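Borura hand gripper: replacement finger pads and care

Spare parts > Hand-held grippers > Pads and fixings

Replacement pads for the Borura hand gripper, sold in sets of 4, enough for one pair of grippers. Blue only. Pads are the same for left and right hand units. Fixing screws are supplied, screw caps are not, so keep the old ones.

Changing a pad

Switch the gripper off and lock the trigger. Lift the screw cap with a fingernail or a plastic tool, undo the screw and slide the old pad forward off the arm. Wipe the seat with a dry cloth. Fit the new pad with the textured side facing inwards, start the screw by hand and tighten until it stops. Close the fingers slowly and check that the two pads meet along their full length. If they touch at the tip only, slacken the screw, press the pad back and tighten again.
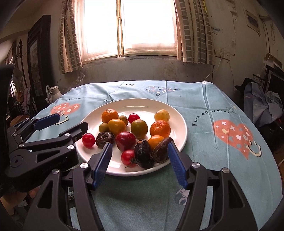

Pads wear faster on food than on boxed goods. Juice and sugar dry in the texture and the grip goes before the rubber looks worn. For a plate of mixed fruit, where a cherry tomato may sit right beside a plum or a tangerine, open the fingers wide and come in from above, then close on one piece at a time. Wash the pads in warm soapy water after each session and leave them to dry for 15 minutes before use. Do not use bleach or solvent cleaner. The arms and body must be wiped only, never rinsed.

When to replace

With daily use a set lasts around 6 months. Change both pads on a gripper together. A new pad facing an old one will pull small items to one side.

Loose arms

If an arm rocks sideways with a new pad fitted, the joint bush has worn. This is a workshop job. Send the gripper to our Staston repair desk, marked for Jana Seidel, with the battery removed.

Delivery

Sent from Ollau. Orders of 60 sets or more are made up to order, please ask for a date.

Page last changed 15 December 2018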